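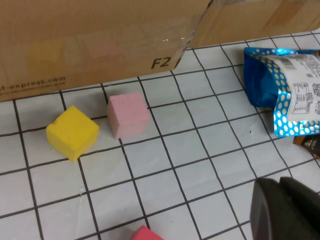 3.2 Site and task

The study took place at the order-filling depot of Yip, a grocery firm that ships dry goods and snacks to small offices. The depot keeps 3000 product lines and runs 2 shifts. Before the change, each picker walked the shelves with a basket, filled it from a printed list and carried it to the packing benches. In July the firm put the first robot arms into its training bay, using control software from Vider and grippers supplied by Zoken. Each arm carries a small camera at the wrist, and staff can follow the view on a screen beside the bench.

The work given to the arms is narrow. An arm takes a packaged item, places it in a basket or sets it down on the bench, and waits for the next order line. Soft packaging is the hard part. A foam cube keeps nearly the same outline whichever way it is turned, and the operators use cubes for practice grasps. A bag of snacks folds, shines and changes shape under the fingers, and its printed label may face any direction. Operators told us that they learned to judge a grasp from the wrist view within their first month, but that bags remained the items they watched most closely.

Wire baskets were kept from the old process (Figure 4). Management had planned to replace them with solid bins, which are easier for the vision software to handle. The pickers objected, as the packers at the far end still lift every order by hand and find the baskets easier to hold and to look into. The objection was accepted, and the software was adjusted to the baskets.

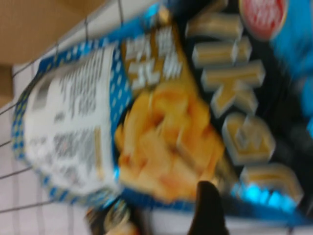 Figure 4. Wrist camera view of a snack bag lying in a wire basket, with one gripper finger at the lower edge of the bag. Motion blur leaves the label unreadable.

3.3 Changes in daily work

We collected 371 shift notes and held interviews with 10 employees, all of whom had worked as pickers before the arms came in. The notes were short, often a single line, and were written by hand at the end of a shift.

The most common change reported was less walking. Most of the employees welcomed this, though three said that they missed moving around and found a shift at the screen more tiring than they had expected. Talk between coworkers also dropped. Pickers used to meet in the aisles, while an operator now sits at one bench – often with their back to the next one – and speaks mainly to the shift lead.

The second change concerned responsibility. Under the old system a wrong item was traced to the picker whose initials were on the list. With the arms, the order record in Nesteo, the depot's stock system, shows only the bench number. Some operators felt relieved by this. Others felt that careful work no longer showed, and two had started to add their initials to the shift notes again. The firm has since added an operator field to the record, but filling it in is optional.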